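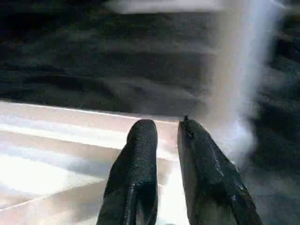
Starting keeper for Limside away?

tirley_end_terry
OK so I want to talk about the number one shirt before Thursday, because I've been stewing on it all week and my wife has stopped listening. I think we have to go back to Vimala Shetty. I know Lavanya Acharya has been the story of the season and I love her to bits, but that's three games on the trot where a routine cross has come in and squirted straight out of her gloves. Stick the ball in them and it stays put. Shetty's not flashy, she won't ping it 60 yards onto the winger's toe, but she catches things. Am I mad?

corner_flag_dee
Yes, you're mad. Acharya has 12 clean sheets. TWELVE. You don't drop a keeper with 12 clean sheets because of one bad night at Kordestani Park in a gale.

tirley_end_terry
It wasn't one night though, Dee. The Flodmont game she flapped at two corners in the first half alone and Bex headed one off the line.

corner_flag_dee
And who kept us in it after the red card? I was behind the goal. That save low to her left was the best I've seen from anybody in a Tirley shirt, and I go back to the old wooden stand.

mossyboots
I'm with Terry, kind of. My issue isn't the catching so much as the kicking. Everybody raves about her distribution, but when a team presses us high she gets hurried and puts it out for a throw. Limside press like crazy. They did it to us in the cup in February and we couldn't get out of our own half until the 53rd minute (I remember because I'd gone for a pie and missed the only decent move we had). Shetty just launches it. Ugly, sure, but against Limside I'll take ugly.

halfwayhal
If Shetty launches it, who's winning it? We've got nobody over 5'6" up front. It comes straight back and you're defending again ten seconds later. I'd start Acharya and tell the center backs to split wider so she's got an easy ball on. The coaching staff must see this stuff. Also can people please stop booing the short goal kicks, it's not helping anyone.

mossyboots
Fair point on the height, I'd forgotten Jude's out.

lower_tier_linda
Can I say something in defense of dropping players in general? I played in goal for years (Sunday league, nothing fancy) and the best thing my coach ever did was sit me down for a couple of games when my head had gone. I sulked for a day and then I was fine. Acharya looked really tense to me in the warmup on the weekend. She kept wiping her gloves on her shorts and staring at the sky. A week on the bench isn't the end of the world, and Shetty has waited 2 seasons for a proper run without a word of complaint.
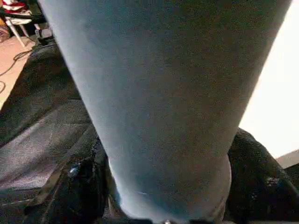
Re: Starting keeper for Limside away?

corner_flag_dee
Linda, that's the first argument on this thread I've had any time for. I still don't agree. It's the biggest game of the year and you're bringing in somebody who's played one league match since the fall.

tirley_end_terry
She kept a clean sheet in that league match!

corner_flag_dee
Against ten players, Terry.

halfwayhal
Changing the subject slightly, is anyone sorted for tickets? I heard they've given us 900 and they're going fast. Supporters' bus leaves the club lot at 4:30, and I've got a spare seat in my car if anyone's coming from the north side of town.

lower_tier_linda
Me please Hal, if you don't mind my knitting. And I'll be cheering whoever's in goal.

mossyboots
Same. I'm saying Shetty starts and we draw 1-1.

corner_flag_dee
Acharya, 2-0 to us. See you all there.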